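# Zunico 2 - sintonizador y grabador de televisión en abierto

El Zunico 2 recibe los canales de la antena colectiva y los graba en un disco propio, sin cuota mensual y sin necesidad de conexión a internet. Está pensado para las personas que todavía siguen la televisión a su hora, pero que no quieren perder el final de una gala porque se alargó más de lo anunciado.

Lleva dos sintonizadores. Se puede ver un canal y grabar otro, o grabar los dos a la vez mientras se mira un programa ya guardado. El disco es de 2000 GB y no se puede cambiar por el usuario; para este trabajo hay que escribir a nuestro taller.

## Margen para directos

En las entregas de premios y en los partidos, la guía de programación casi nunca acierta con la hora de cierre. Con la función Margen, el aparato sigue grabando hasta que la cadena cambia de programa. El margen máximo es de tres horas y se ajusta por canal - no por programa, como nos preguntan a veces.

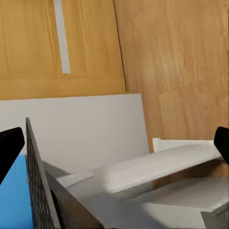

*Superficies con veta de madera, imagen generada por ordenador.*

## Qué incluye la caja

- Grabador Zunico 2
- Mando Jelley con dos pilas
- Cable de antena y cable HDMI
- Guía rápida en español y portugués

La antena no está incluida. Si en su casa la señal es débil, recomendamos el amplificador Godoy, que se vende por separado.

## Versión del programa interno

Los aparatos enviados desde enero de 2018 traen la versión 3. Esta versión corrige un fallo por el cual los subtítulos desaparecían al rebobinar, y permite ordenar las grabaciones por cadena. Quien tenga la versión anterior puede actualizarla con una memoria USB; las grabaciones no se borran.

## Garantía y consultas

La garantía es de dos años y cubre el disco y el mando. No cubre daños por tormenta. Para consultas técnicas atiende Janaína Toledo, y para pedidos de hoteles o residencias, Hélder Seixas. En julio el taller de Likberg cierra y las reparaciones se retoman a la vuelta, por orden de llegada.

El modelo se entrega solamente en color negro.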